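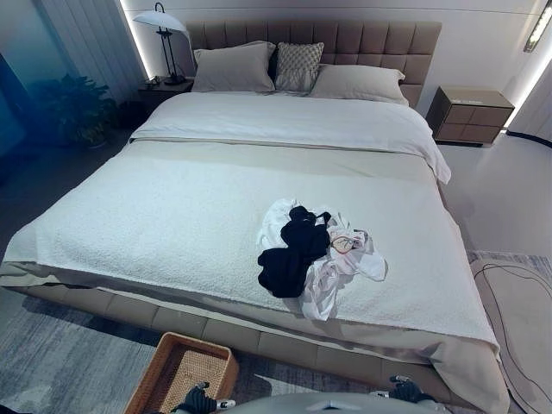 Snežana Zupan wrote that her pile segmenter kept returning the white clothes and the white blanket as one object, and asked which setting to change first. The steps below are for her and anyone else running the Grikmont planner on laundry pickup.

Projects > Grikmont > Tutorials > Picking clothes off a bed

Print this page | E-mail this page

Before you start, calibrate the head camera and load the bed as a fixed surface.

Step 1. Split the pile
Open the segmenter config and set merge_distance to 22. Turn on the depth edge term. Color alone will not separate white cloth from white bedding. Run the segmenter on a saved log before you try it live.

Step 2. Rank the grasps
Sort the candidates by contrast first and height second. Dark items usually come out on top, so let the planner take them early. Cap the list at 40 candidates or planning slows down.

Step 3. Lift, then check again
With the black garment in the left hand and the basket on the floor at the foot of the bed, call the segmenter again before planning the release. The white cloth left on the blanket needs a new mask. Do not reuse the old one.
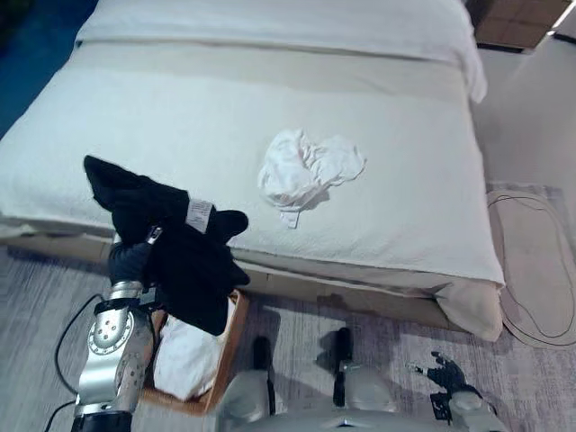 Step 4. Plan the release
Set the drop point from the basket rim and ignore whatever is already inside. Add the held cloth to the collision model as a soft volume. If the planner times out, see ticket 266.

Related items
- Tuning depth edges in Tistesia
- Reading Bech log files
- Two-arm planning notes, Leonora Abella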